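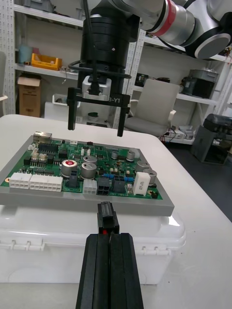
Comment written in under the last entry, no initials: if the boards come out of the Stiltlow wash looking clean and pass at final test, what is left to argue about? Gudell have sold the stuff for years and somebody must be happy with it.

May, morning, bench two.

Fair question, so I'll try to answer it properly. Looking clean and being clean are separate matters. Flux residue that has gone clear is still flux residue. The white bloom that bothers people so much is often harmless, and the stuff that grows leakage paths under a connector is usually where you can't see it at all. Passing at final test tells me the board worked in a dry, air-conditioned room on the day we tested it. The Prurgate units go into a pump house.

What Gudell claim

Going by the leaflet and the phone call:

It removes all no-clean residue in one pass at 40 degrees. No rinse needed. No effect on labels, relays or electrolytics. Bath good for 100 boards before you change it.

I asked how "all" was measured. I was sent a chart with no units on the vertical axis. I asked again and was sent the same chart as a PDF. I don't think they are lying. I think the person on the phone has never been asked before.

"No rinse needed" is the one that bothers me most. A cleaner dissolves residue and holds it in solution. If you lift the board out and let it dry, whatever was dissolved in the film of liquid on the board is still on the board, only spread around more evenly. That may look better than it did before. It may also put ionic muck next to pins that were fine to begin with.

What I did

Took 20 boards from the Shaikh order, same build, all hand-soldered at the rework station so the flux is the worst we make. Split them in four groups of five:

A — left alone
B — Stiltlow as the leaflet says, no rinse
C — Stiltlow, then two rinses in deionized water, then oven
D — alcohol and a brush, the way we do it now

The brush group was done by the person who always does it. I thought about doing it myself and decided that would only prove I'm bad at it.

Measured insulation resistance between the two long traces by the terminal block, first as they came, then after a night in the damp cabinet with power off. Same meter, same leads. The probes got wiped between boards, except that I forgot on the first two of group A and had to do those over. Readings are on the sheet in the folder. Serial 669 is crossed out there. It had a solder whisker between the traces and read low before anybody cleaned anything, so group B is really four boards. I know how that looks. I left the number visible so anyone can put it back in.

Results, such as they are

Before the cabinet there was nothing to see. All four groups were up near the top of the meter's range, where I don't trust it anyway.

After the cabinet, B was worse than A. Cleaned boards came out worse than boards nobody had touched. C was best, D close behind it, with one bad board in D that I suspect was missed along one edge. So the cleaner seems fine as a cleaner, provided you ignore the instructions.

Now the complaints against my own work. Four or five boards a group is thin. One night in the cabinet isn't a winter in Prurgate. The cabinet has a warm corner and I didn't rotate the trays. And I didn't run deionized water alone as a fifth group, so I can't say how much of C is Stiltlow and how much is just the rinse and the oven. That last one is a real hole and I should have seen it before I started.
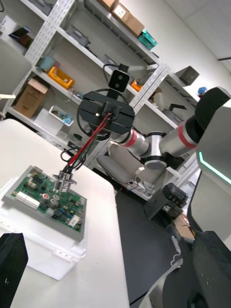 Next

Run the water-only group. Also a group with alcohol, then the same two rinses, to make it a fair fight with C.

Rotate the trays this time. Put a spare humidity sensor in the warm corner.

Look under a connector or two. Will need to sacrifice boards, so ask before taking them out of the Shaikh spares.

Label check: two labels in C lifted at one corner. Leaflet says no effect. Could be the oven. Don't blame the bath until we've put labeled scrap through the oven dry.

Hold the purchase order until the second run is in. If we do buy, the price has to be worked out again with rinse water and oven time in it, and Gudell's quote has neither. The sheet on the bath lid that says NO RINSE has been taken down for now. Please leave it down.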